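Skip to main content
News and Notices

Cameo gripper fault: Nudine pauses two-arm release

July 11, 2019

Nudine has paused the release of its Cameo control software after a fault in simulated trials. A wrist camera view stopped updating while the arm kept moving. No physical equipment was involved and no one was hurt.

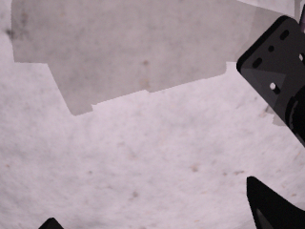
Cameo relies on wrist views to decide when a gripper is close enough to a part to slow down. With an old view, it can pick the wrong moment. Shadows make this harder to catch, and a large one like the gray shape across the upper part of the work surface can look much the same from one view to the next. The fault was logged in 11 trial runs. In 3 of them the arm passed its set stopping point.

What was being tested

The trials used a simulated cell built by Tosetier, with two arms mounted on the same side of a work surface and yellow markings on the floor.

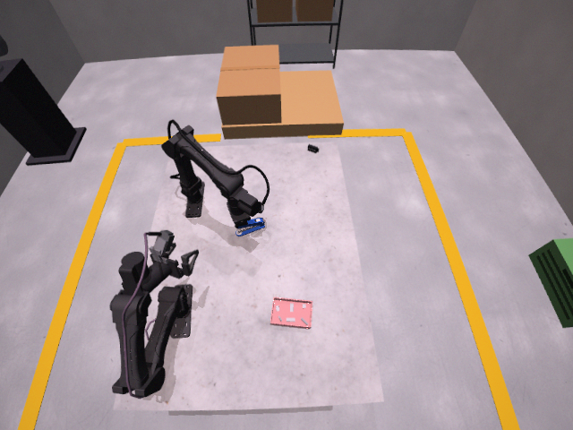

What customers should do

Sites running the October version are not affected. Sites with the preview version should turn off two-arm mode and keep people out of the marked area while power is on.

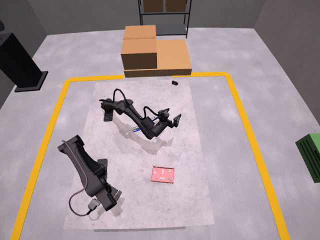
Nudine has traced the fault to a timing error between the camera feed and the motion planner. It shows up most often when an arm has to work over a part that it partly hides, as the upper arm does with the blue object beneath its forearm. The planner now checks the age of each view and stops both arms if a view is too old.

The corrected version will go through 6 weeks of simulated trials before any hardware is used. 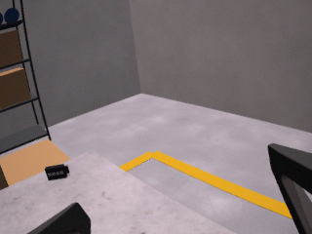
Farkas, which is reviewing the safety checks, said that a stop on old camera data should have been in the first preview, and that it will not sign off until the stop has been tested with each arm separately.

Preview sites will receive written notice when two-arm mode can be turned back on.

Media contact: Nudine press office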